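**Plivport Staff Forum › Workplace Policy › Travel and Expenses**

## Proposed change to the meal allowance on overnight travel

**finance_policy_desk**
Colleagues are invited to comment on the draft revision to Section 4 of the travel policy. Under the current rule, travelers submit itemized receipts for every meal. Under the draft, a fixed daily allowance of $79 would apply to all overnight trips within the country, and no receipts would be required. International travel is not affected. The comment period closes at the end of March.

Last year the office processed 3,657 individual meal receipts. Of these, 1,298 were returned to the traveler at least once for a missing date, a missing itemization or an unreadable scan.

**bernum_site_admin**
The Bernum office supports the draft. Our administrators spend a large part of each month chasing receipts for coffee and sandwiches. We ask only that the form state clearly whether the allowance covers the day of departure in full or in part.

**finance_policy_desk**
Departure and return days would be paid at three quarters of the daily rate. The wording will be added to paragraph 4.3.

**ledgerline**
I must register an objection. A flat allowance pays the same amount to an employee who is given lunch and dinner at a conference as to one who buys all three meals. The present system is slow, but it reimburses what was spent. I would prefer to keep receipts for any meal over a set amount and drop them for the rest.

**cele_field_office**
We considered a threshold of that kind at Cele two years ago, as a local trial. Travelers kept every receipt anyway, in case the day's total went over, and the number of queries did not fall. A deduction for provided meals would meet the concern about conferences more simply.

**ledgerline**
A deduction depends on the traveler reporting the provided meal. I accept that most will. My view on the principle has not changed.

**h_travel_rep**
Could the policy desk also confirm the position on advances? The current ceiling is $1,000, and new employees without a company card depend on it — particularly for the longer visits to Deditz, where the hotel takes full payment on arrival.

**finance_policy_desk**
The ceiling remains at $1,000. Advances would be available five working days before departure, as at present.

**deditz_engineering** 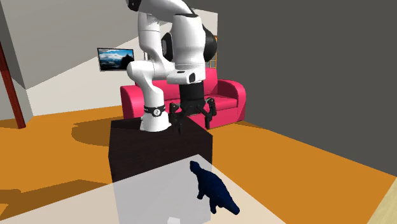 *Engineering Support Department, Deditz*

This department asks that the draft address stays of more than two weeks. Many of our visitors are housed in apartments with a kitchen, and a full restaurant rate for the whole period is difficult to justify. A reduced rate from the fifteenth day would be reasonable.

**bernum_site_admin**
Bernum would not support a reduced rate. An apartment kitchen is of limited use to a person working until eight in the evening, and the saving would be small.

**deditz_engineering**
Working hours differ by assignment. We would accept a reduction that the line manager may waive in writing.

**finance_policy_desk**
Both positions have been recorded. A revised draft, with the meal deduction and two options for long stays, will be posted in this thread before the comment period closes. Please send corrections to the wording of 4.3 as replies here — email comments will not be added to the record.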